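Is oyster sauce safe for someone with celiac disease?

Posted in Food Labels and Special Diets

Pilar Toledo

My sister was diagnosed with celiac disease in June and she's coming to stay with us for two weeks. I do most of the cooking and a lot of what I make is stir-fry, fried rice and noodles. I already know regular soy sauce is out because it's made with wheat. I bought a bottle of tamari that says gluten-free on the front, so that part is covered.

What I can't figure out is oyster sauce. The one I have is from Wukeo. The ingredients are water, sugar, salt, oyster extract, modified starch, caramel color and yeast extract. There is no wheat in the list and nothing in bold, but it doesn't say gluten-free anywhere either. It was bought at an import store and the English label is a sticker on top of the original one.

I also have a jar of hoisin from the same company and that one lists wheat flour, so I've put it away.

My questions are whether the starch in the oyster sauce could be wheat, and whether I need to replace the bottle or can use up what's left. I've been using it for a couple of months. I cook in a carbon steel wok that has had soy sauce in it more times than I can count. Does that matter?

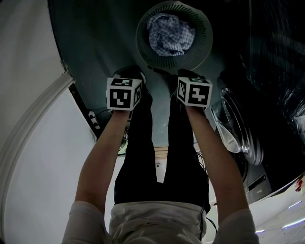
White T-shirt, black pants.

If it helps, she is strict about it. She got very sick before she was diagnosed and doesn't want to take chances. She doesn't eat out at all right now.

Damián Navarrete

I've had celiac for a long time and cook mostly Asian food, so I can tell you how I handle this.

Start with the starch. In the US, if a packaged food under FDA rules has "modified food starch" made from wheat, the wheat has to be declared, either in the ingredient list or in a "Contains" statement. Most of the time it's corn or tapioca. If your bottle were a normal US label, I would read "modified starch" with no wheat statement as probably not wheat.

The trouble is the sticker. Import stickers are sometimes incomplete. I've peeled a couple off and found soy sauce in the original list that wasn't mentioned in English. If you or someone you know can read the language underneath, check it. A phone translation can give you a first look, but I wouldn't rely on it for someone who is newly diagnosed and strict.

Also keep in mind that allergen labeling covers wheat but doesn't cover barley or rye. Barley can show up as malt, malt extract or malt vinegar. Yeast extract is the one in your list that I'd ask about. Some of it is made from spent brewer's yeast, which can carry barley, and the label doesn't have to say so. That one ingredient is enough for me to pass on a bottle with no gluten-free claim.

As for using up what's left, I would keep it for yourself and buy a new one for her visit. An opened bottle in a shared kitchen gets handled a lot. People tip it against a spoon that's been in the noodles, or the cap gets set down in soy sauce. A new bottle marked gluten-free isn't expensive. Plolley makes one that I use. It's a little sweeter than the usual kind, so cut back on the sugar in your recipe. Look for it near the tamari and not in the main sauce section.

If you can't find any, this works as a stand-in for one pan of food:

2 tablespoons gluten-free tamari
1 teaspoon brown sugar
1 teaspoon gluten-free fish sauce
half a teaspoon of cornstarch stirred into a spoonful of water

Warm it in a small pan until it thickens. It doesn't taste like oysters but it gives you the color and the shine.

On the wok, a seasoned surface is hard to clean completely without stripping it. I'd use a stainless pan for her food. A scratched nonstick pan, a wooden spoon or an old colander are the other things I'd set aside. Rice noodles boiled in water that had wheat noodles in it are not okay either, which catches some people. 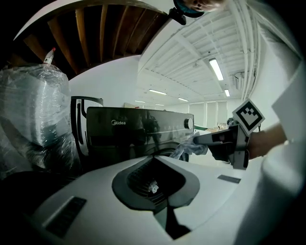 Midea washer.

One more thing. Oyster sauce is a shellfish product, so ask your sister if she has any other restrictions. I know a few people who were told to avoid several foods at first.

Lalledus

It's fine. I use Ibarra oyster sauce and never had a problem, and I've been gluten-free for over 2 years. If wheat isn't on there then there is no wheat in it.

Damián Navarrete

Lalledus, are you celiac or just avoiding it? Some people with celiac don't get symptoms every time, so feeling fine doesn't tell you much about a sauce. And it's not only wheat, see what I wrote about barley.

Lalledus

Just avoiding it. Fair enough.

Pilar Toledo

Thank you both. I got the sticker off with warm water. My neighbor read the label underneath and there is soy sauce in it, fourth on the list, with wheat in parentheses after it. None of that was on the sticker. I'm going to get the other brand and use my stainless skillet.

Does the same go for rice vinegar? Mine just says rice and water.

Damián Navarrete

Rice and water is fine if that's the original label. Watch out for black vinegar, which often has wheat or barley in it. Seasoned rice vinegar is usually just sugar and salt added, but read it anyway.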